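Notes wk 3 - folding (Derek Whiteley's half, Hinata Kinoshita does drawers and storage after the break)

**Before you start**
- clear table, nothing left from the last lot
- one garment at a time in the middle, next one to the side
- smooth with flat hands from the middle out. Don't tug the hem, it streches

**Lengthwise first.** Side to side, sleeves in, then bottom to top. Most people go wrong on the first fold and try to fix it on the third. If it's bunched at one end open it out and go again.

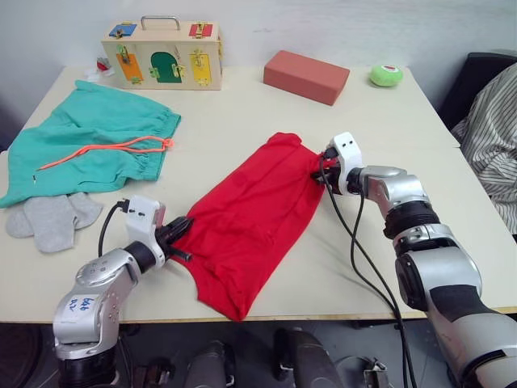
*Fig. 3: Red fabric, upper end gathered, lower corner over the table edge. Teal-green shorts at left.*

Corner over the edge = weight pulls the whole thing crooked. Bring it back on to the table before the next fold.

**Shorts** - leg on leg, waistband straight, then fold in half. Elastic waists spring back so press and hold a moment. Pockets flat!!

**Practice:** 11 tops, mixed sizes, then shorts. 40 mins. Stack by size, folded edge facing you. Swap with a neighbour and check thier stack for sleeves poking out.

Handout from the Ikbridge course has the sleeve diagrams, spare copies by the door. Bring a jumper next time, thick one if poss.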